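Fórum Bilo » Robótica » Teleoperação e ensino por demonstração

Tópico: Demonstrar à mão ou com leader? dois braços, material escolar

ferrugem_lenta
Boas pessoal. Estou a montar um conjunto de demonstrações para arrumar material de desenho, réguas, esquadros, essas coisas que são todas fininhas e transparentes. Dois braços numa calha, câmara no punho. Até agora fiz tudo por controlo remoto com um par de leaders da Plolley e já levo 203 episódios gravados.
Problema: pegar numa régua deitada no chão da célula. Os dedos fecham e a régua foge, ou então fecham por cima e não apanham nada. Com o leader não sinto o contacto, zero. Estou a pensar passar para ensino à mão, agarrar no braço e levá-lo ao sítio, gravidade compensada e tal. Alguém fez as duas coisas e pode comparar?
O treino é com o Gutasitz, versão de julho.

marmelo77
À mão para dois braços? Boa sorte. Precisas de duas pessoas ou de quatro braços teus. E depois a tua mão aparece nas câmaras todas, o modelo aprende que há sempre uma mão ali e quando a tiras fica perdido. Já passei por isso. Fica no leader.

ferrugem_lenta
Pois, isso da mão na imagem não tinha pensado. Mas dá para gravar só as juntas à mão e depois repetir a trajectória sem ninguém lá e gravar as câmaras nessa altura, não?

tia_do_servo
Dá. É o que faço. Ensino à mão, volto a pôr os objectos no sítio (marcas de fita no chão, senão esquece), carrego no play e gravo as câmaras na repetição. Demora o dobro mas as trajectórias saem muito mais limpas, sem aquele tremelique do leader.
Contras: se o objecto escorregou na primeira vez 2 mm para o lado, na repetição escorrega para outro sítio e o episódio vai para o lixo. Com coisas moles nem tentes.

marmelo77
"muito mais limpas" é exactamente o problema. Limpas demais. O modelo nunca vê uma correcção. Falha a primeira pega e fica a olhar para ontem. No leader tu falhas, recuas, tentas outra vez, e isso fica tudo gravado. Vale ouro.

tia_do_servo
Depende da tarefa, marmelo. Para fichas e conectores não quero ver correcções nenhumas, quero que entre à primeira. E gravar falhas sem critério também estraga, já apaguei um conjunto inteiro por causa disso.

marmelo77
Sem critério claro que estraga. Eu disse recuperação, não disse falha.

parafuso_m3
Desculpem entrar a meio. ferrugem, que dedos tens na garra? os de origem? É que para réguas de plástico o método de ensino é secundário, se a ponta do dedo tem 4 mm de espessura não entra por baixo de nada. Cola uma lâmina fina numa das pontas, ou fita com um bocado de relevo. Eu andei semanas a culpar o software.

ferrugem_lenta
De origem sim. Vou experimentar a lâmina. Mas a trajectória que me sai melhor nem é apanhar por baixo, é um braço carregar na régua e arrastar até levantar uma ponta e o outro apanhar. Só que fazer isso com os leaders, sem sentir a força, ou carrego demais e o motor protesta ou de menos e desliza.

cabo_solto
Para a força: no leader da Plolley dá para pôr realimentação, fraquinha mas dá. Lês a corrente do seguidor e mandas uma fracção para os motores do leader. Não é háptica a sério, é um empurrãozinho. Chega para perceberes que tocaste no chão. Filtra bem senão vibra tudo, o meu parecia uma máquina de lavar.

ferrugem_lenta
Ah isso interessa. Tens o ganho de memória?

cabo_solto
Não tenho aqui, vejo logo à noite. Começa baixo e vai subindo. E desliga no eixo da garra, pelo menos no início, é o mais chato.

olho_de_vidro
Ninguém falou das câmaras. Plástico transparente em chão escuro com veios... a rede vai ver o quê? Se a única vista boa é a do punho, tens de ensinar o operador a demonstrar para a câmara do punho. Ou seja aproximar devagar, parar um instante em cima, e só depois descer. Se demonstras a olhar directamente para a mesa estás a usar informação que o modelo não tem. Tapa a célula com um cartão e opera só pelo ecrã. É horrível na primeira hora, depois habituas-te.

marmelo77
+1 a isto. Mais importante que mão vs leader.

tia_do_servo
Concordo com os dois, pela primeira vez neste tópico. Embora à mão isso não se possa fazer, tens de estar a olhar e pronto. Ponto para o leader, admito.

ferrugem_lenta
Ok, ponto da situação. Fiz o que o olho_de_vidro disse, cartão à frente e só ecrã. Os primeiros foram uma desgraça, deitei fora 16 seguidos. Depois entrou no ritmo. Um braço desce sobre a folha verde-azulada, o outro vem da esquerda a ajudar, e o estojo fica no chão entre os dois, que é como tenho feito a maior parte.

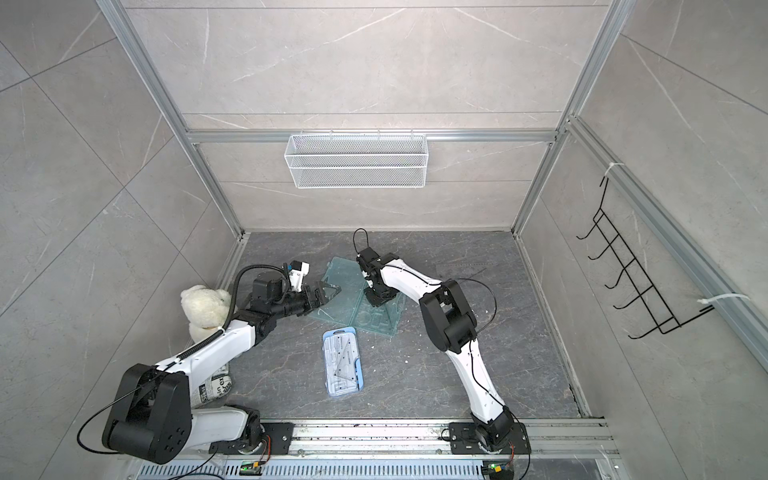

A realimentação do cabo_solto também já está a correr, ganho baixinho, garra desligada. Diferença enorme a carregar para baixo. Já não esmago nada contra o chão. O que ainda falha é a passagem de um braço para o outro, chego lá com os punhos demasiado juntos e tenho de desfazer tudo. Isso grava-se ou corta-se?

marmelo77
Grava, se voltaste e acabaste a tarefa. Corta se desististe.

tia_do_servo
Eu cortava os dois. Mas grava metade e compara, não custa nada.

marmelo77
Custa o tempo de treino, mas ok.

olho_de_vidro
Vi agora a foto. O urso e o papel ficam sempre aí à esquerda? Se ficam sempre no mesmo sítio o modelo usa-os como referência, já vi acontecer com uma caneca. Ou mexes de episódio para episódio ou tiras.

ferrugem_lenta
Vou passar a mexer. E as peças dentro do estojo também, agora que falas nisso, tenho-as posto quase sempre da mesma maneira.

parafuso_m3
E a lâmina??

ferrugem_lenta
Ainda não colei, calma. É amanhã.

navegante_b
Pergunta de novato, quantos episódios são precisos para uma coisa destas? Tenho só um braço, um Daly usado, e ia ensinar à mão porque não tenho leader nenhum.

tia_do_servo
Não há número. Eu parei nos 462 numa tarefa de cabos e noutra bem mais fácil bastou muito menos. Faz poucos, treina, vê onde falha, e demonstra a partir daí. Com um braço só à mão vais bem, segura pelo antebraço e não pela garra, senão ficas a tapar a câmara do punho.

marmelo77
Ou arranja um comando de consola e faz por controlo remoto. Mais lento mas sem mãos na imagem. Pronto, já sei que não concordas.

tia_do_servo
Comando de consola para 6 eixos é tortura. Não faças isso ao rapaz.

cabo_solto
ferrugem, mandei-te os ganhos por mensagem. O do ombro está mais alto que os outros, é mesmo assim, não é erro. Se aquecer baixa.

ferrugem_lenta
Recebido, obrigado! Vou gravar mais uma leva com a lâmina colada e os objectos baralhados e depois ponho aqui os resultados dos dois treinos, com e sem as recuperações.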